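Okay so game night at Samside is back this Saturday and I have thoughts. A thread!

First, bring your own snacks. Last August we had 40 people and one bowl of pretzels. Never again.

Gunnel Rustad is teaching the beginner table and she's SO patient. I asked her the same scoring question 6 times - she never even sighed.

Aksel is running trades in the back. I've got a copy of Jonent I will swap for pretty much anything that plays well with two (my sister moved away and it just sits there).

Doors open at 6, and the raffle is 50 cents a ticket.

Also yes, we're doing the big dice tournament again. I went out in the first round last time and I've been practicing in my kitchen like a weirdo. 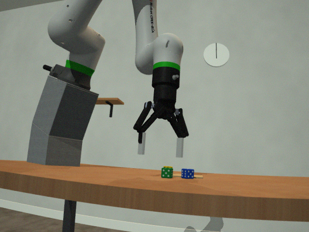
Two dice, one long table. Let's gooo

Reply if you need a ride, I have room for 2 more!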